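People who build robots at home spend too long on the arm and too little on the table it works over. I did it myself. My first gripper, Cadix, took 43 evenings, and I tested it on a desk full of post.

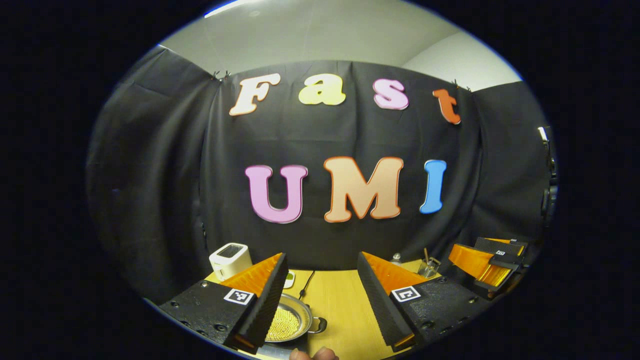
Brian Kimaro says a tidy bench teaches a machine nothing about real kitchens. He has a point -- but a beginner needs to know which thing went wrong. Hang up a plain cloth, pick one job and stick with it for three weeks. Clutter can come later.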